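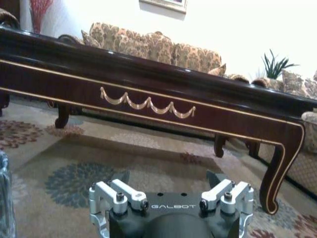 Figure 2. Low table with swag ornament on the apron and gold line along the leg.

3.2 Furniture and the use of the front room

The second group of answers concerns the room which the households in Skallitgate call the front room. In the older terraced houses this room faces the street and has its own door to the hall. Most of the families who moved to the district after the closing of the Brelby works received such a house with the front room already separated from the kitchen, and they had to decide how they would use it. The questionnaire was returned by 161 households, and 26 of them also agreed to a longer conversation at home. The conversations were finished in February, before the visits had to be stopped.

In the answers the front room is described by its furniture more often than by its size or its light. When the respondents were asked what makes the room different from the other rooms, they named a table, a cabinet with glass doors, or a set of chairs bought together. The low table has a special place among these objects. It is seldom used for meals. It holds the tray when guests come, and between the visits it holds a cloth, a bowl or nothing. Several respondents said that children were not allowed to do homework on it, although the same children were allowed to do homework on the kitchen table, which was older and in some families had cost more.

The preferred style is the one which the local shops sell as "classic". It has curved legs, a dark polished surface and applied ornament in gold colour, often in the form of draped garlands (Figure 2). The forms go back to European furniture of the eighteenth century, but the respondents did not connect them with a particular country or period. They connected them with the homes of their parents, with weddings, and with the furniture shop Jandico, which sold on monthly payment and delivered to the upper floors without an extra charge. For the older respondents the monthly payment is itself a part of the memory. One woman kept the payment book in the drawer of the cabinet for many years after the last payment was made.

It would be easy to explain this taste as imitation of a higher class, and the earlier literature on working-class interiors has often done so. Our material supports this explanation only in part. The respondents knew well that the furniture in question was made in a factory, and they did not try to present it as antique. What they valued was that it looked complete. A table with a matching cabinet showed that the household had passed the stage of buying single things when they were needed. In the words of one respondent, "before that we had furniture, and after that we had a room".

A different opinion was met among the younger households, especially those in the new flats at Torvik. In these flats the kitchen and the living room are one space, and a separate room for guests is not possible. Two solutions were described to us. Some families gave the old set to relatives and bought light, simple pieces. Others kept one object of the set, in most cases the low table, and placed it in the common space together with new furniture. In the second case the rules of use became weaker. The table was used for cups, for school books and for telephones being charged, and the parents of the owners remarked on this when they visited. Two respondents told us that they put the cloth back on the table before such a visit and took it away afterwards.

The cleaning of the furniture was mentioned without our asking. Curved and carved parts collect dust, and the respondents described in detail how the legs should be cleaned, with a soft brush or with a cloth around one finger. This work was usually given to a daughter. Women who now live at Torvik remembered it as boring, but they could still repeat the correct order of the work, from the top downwards. We consider such knowledge to be a part of the front room in the same degree as the objects, and it is lost more quickly than they are.

The limits of the material should be noted. The households which agreed to the conversation were those which had something to show, and families who left the front room empty or used it as a bedroom are probably represented too weakly. A further round of visits in the streets behind the Brelby works was planned, but at the time of the last revision of this section (3/31/20) it could not be said when it will take place. The question of inheritance, that is, who receives the set when the house is given up, is treated in section 3.3.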